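Online Sellers Should Stop Bargaining Over Feedback

21 Jan 2018

Anyone who has bought a wardrobe, a shelf or a bedside lamp from a marketplace seller in the past few years will know the small printed card that comes in the box. It thanks the customer for the purchase. It then asks the customer to contact the seller before leaving any rating below five stars, and it hints at a partial refund for those who do. The practice has become so common in home furnishings that many buyers no longer notice it. It is the position of this column that it should end.

The argument made in favor of these cards is a fair one as far as it goes. Furniture is heavy, it travels badly, and a chipped corner is often the fault of a carrier. A seller who hears about the damage first can send a replacement panel within days. A seller who learns of it through a one-star review has already lost the next customer. Small firms working on thin margins have good reason to worry about this.

The difficulty lies in what the private message replaces. Last August we read through 184 listings for storage furniture on the Jandis marketplace. Of these, 70 carried a request in the listing text itself that buyers hold back criticism until the seller had been given a chance to respond. In 32 of them the request appeared before the dimensions of the product. A shopper trying to learn whether a cabinet would fit an alcove had to read past a plea for good marks in order to find out.
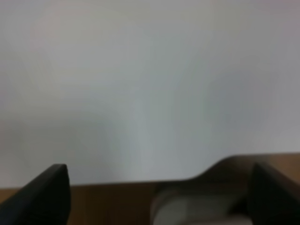 A pale gray wall, softly lit.

Ratings are useful only when they record what buyers experienced, including the complaints that were later settled. A prompt refund is worth knowing about. So is the fact that a refund was needed. When the second fact is removed in exchange for the first, the next household orders the same wardrobe with the same badly drilled hinge holes.

Two sellers deserve mention for taking a different course. Giltidov, which deals mainly in flat-pack shelving, publishes its returns policy at the top of every listing and makes no reference to feedback at all. Boonchu answers critical reviews in public, under the review, and leaves them standing. Neither approach is costly. A reply from Boonchu seldom runs to more than about 50 words.

Iltemier, by contrast, continues to offer a store credit to customers who revise a low rating — a policy it describes as customer care. Customer care would be the credit without the condition.

Marketplaces have the means to act. They already remove listings that misstate weight or materials, and a rule against conditional refunds could be enforced in the same way. Jandis should adopt such a rule before its next revision of seller terms, and it should apply to printed inserts as well as to listing text.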